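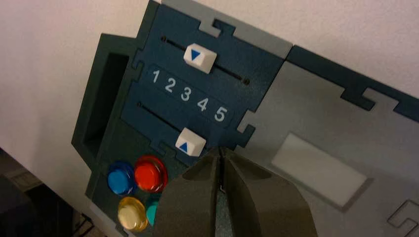 Slider panel on a modular task board, with a white knob and a blue pointer above the row of numbers.

The Weighing Room is a stage play in two acts by Jelle Hoekstra. It was first produced at the Zengate, a small theatre in the port town of Matent, under the direction of Ilse Visser. The play is set in the office of a grain warehouse over a single night and concerns a dispute between a retiring weighmaster and the man appointed to replace him. It has a cast of five and is usually performed on one fixed set.

The text is divided into 11 scenes, six in the first act and five in the second. Running time without the interval is given in the published edition as one hour and fifty minutes, although the first production ran longer.

Background

Hoekstra wrote the first draft as a radio play for three voices. It was not broadcast. The stage version keeps the three original parts (Abel, Corrie and Okeke) and adds the night porter and the inspector, neither of whom was heard in the radio script. Most of the present second act was written during rehearsals, and the rehearsal draft differs from the printed text in the order of scenes eight and nine.

The setting draws on the trade practices of the Matent docks, where incoming grain was weighed twice, once by the seller and once by the warehouse. The gap between the two weights was known locally as "the wind", and this was the play's working title. A prologue explaining the term was dropped before the opening, and its content was moved into the porter's first speech.

Plot

Act One

Abel Roos, weighmaster for thirty years, is clearing his desk. His daughter Corrie has come to take him home and is told to wait until the last barge has been entered in the book. Okeke, the incoming weighmaster, arrives several hours before his appointment begins and asks to see the ledgers. Abel refuses, then hands over one volume. Okeke finds that a run of entries has been written in a different ink.

The porter reports that the barge is late. Corrie and Okeke, left alone, talk about the work. She reveals that she made some of the entries herself as a girl, copying figures her father read aloud. The act ends with the barge's horn.

Act Two

The cargo is weighed offstage. Abel calls out his figure and Okeke calls out another. The inspector, who has been expected since the first scene, enters and asks which of the two is to be recorded. Abel will not alter his. In the ninth scene Okeke reads the disputed pages aloud while Corrie supplies the missing figures from memory. The inspector signs the book without comparing them. Abel leaves by the yard door and Okeke sits down at the desk. A short final scene, played in near darkness, consists of the porter sweeping up grain and naming the barges due in the morning.

Characters

Abel Roos, a weighmaster, in his sixties
Corrie Roos, his daughter
Okeke, the new weighmaster
The Porter
The Inspector, who appears only in the second act 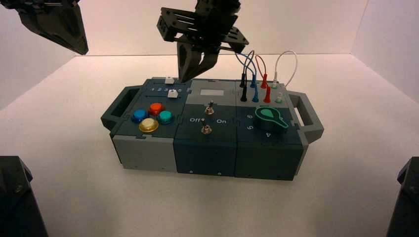
Okeke's first name is never spoken. In the rehearsal draft it appears once, in a stage direction, and it was removed from the printed edition at the author's request. The Porter has the longest speeches in the play but takes no part in the argument, and several productions have placed the actor at the side of the stage throughout.

Staging

The stage directions call for a desk, two chairs, a shelf of ledgers and a door to the yard. The scales themselves are not seen. Sounds from the yard are marked in the text by the time at which they occur, starting at 9 p.m. and ending shortly before dawn, and a working clock is forbidden by a note on the opening page.

In the first production, designed by Veerle Van Dijk, the floor of the office was raked towards the yard door so that anything dropped would roll in that direction. Van Dijk used 10 sacks of barley in the final scene. Later stagings have mostly used sand or dried peas, and a few have left the porter to sweep a bare floor.

The lighting plan printed with the text has only four states. Changes between them are slow, the longest taking up the whole of scene four. Visser's prompt book shows that this change was begun by hand from the side of the stage on a word in Corrie's speech and finished on the porter's exit.
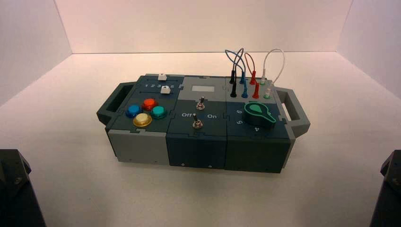
Board of three interlocking modules, with a carrying handle at each end.

Production history

The first production opened in March with Wouter Segers as Abel and Nuwan Mollah as Okeke. The Zengate seated 139 at the time, and the run was extended by two weeks, with an added Sunday matinee. Segers left the cast before the extension and the part was taken over by his understudy.

A revival followed in the larger hall at Jamo, which holds 600. Visser again directed. The set was widened to fill the stage, and the distance between the desk and the door became a point of complaint in reviews, since the yard sounds could no longer be placed by ear. For the tour that came after, the original dimensions were restored and the sides of the stage were masked with black cloth.

Mollah later directed the play himself, with Okeke and Abel played by actors of the same age. This version cuts the sixth scene and runs without an interval. Hoekstra approved the cut for that production but did not adopt it in the second printing. 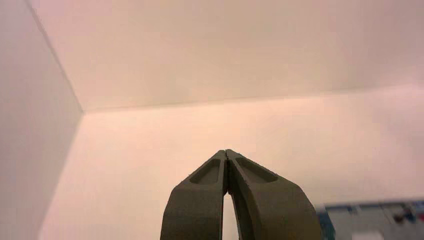 Amateur performance has been allowed since the second printing, on condition that the ledgers are read from the stage and not recorded. The same condition applies to rehearsed readings.

Reception

Notices of the first production were mixed. Critics praised the ninth scene and the playing of Segers, and several found the first act slow. The inspector was widely described as underwritten. Opinion on the ending has remained divided: some writers treat Okeke's move to the desk as a defeat for him, others as a simple handover of duties. Hoekstra has declined to say which was intended.

Later criticism has paid more attention to Corrie, whose memory of the figures is the only evidence offered that the ledgers were ever correct. In Mollah's version her recital was spoken facing away from the audience.

Text

Two printings exist. The first follows the prompt book of the original production and includes cuts made for reasons of length. The second restores most of these, corrects the times attached to the yard sounds and adds the lighting plan. The radio script has not been published.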